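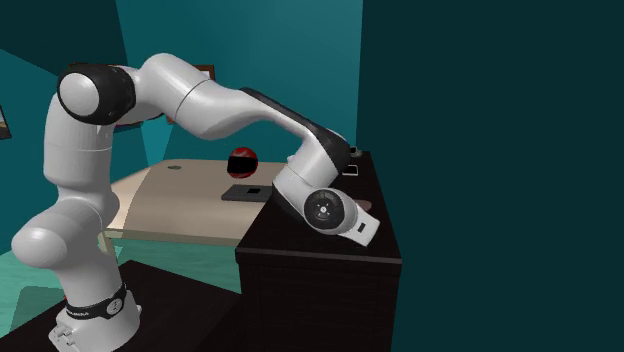 4. Classroom Setup

The course project, which the students named Veketti before anyone could stop them, ran entirely in simulation. Our department owns one physical arm, and it was booked through January. Each team instead received the same simulated room, the same arm, and a budget of 119 practice runs. There were 9 teams. Two of them spent the whole budget in the first week, mostly on finding out which way was up.

Teams wrote their controllers in Flirno, a small scripting layer built for an earlier version of the course by Karthikeyan Sundaram. It has few features, and the students found bugs in all of them. Scores were logged by Dabbas, our grading server, which gave every run a cap of 900 simulation steps and then ended it without comment.

4.1 What the wrist view leaves out

Controllers could read two views: a fixed one of the room and a close one from the wrist (Figure 2). Most teams began with the wrist view alone, on the theory that closer is better. The theory did not survive contact with the furniture.

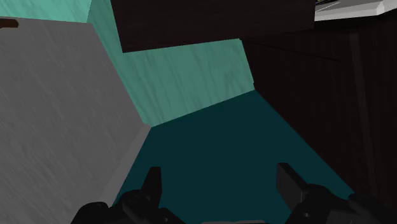 Figure 2. Wrist view, with the open gripper fingers at the bottom and dark teal floor between them.

A controller that sees mainly panels and floor has to guess where it is, and ours guessed with great confidence. Team Flurum added a simple rule: if the close view holds nothing the controller can name, back up and check the fixed view before moving again. The rule took an afternoon to write. Osvaldo Frota, who graded the reports, noted that three other teams later arrived at the same rule and that each described it as novel.

We did not give extra credit for speed. Teams asked about this often — usually the ones whose arms moved fastest and ended up farthest from the goal.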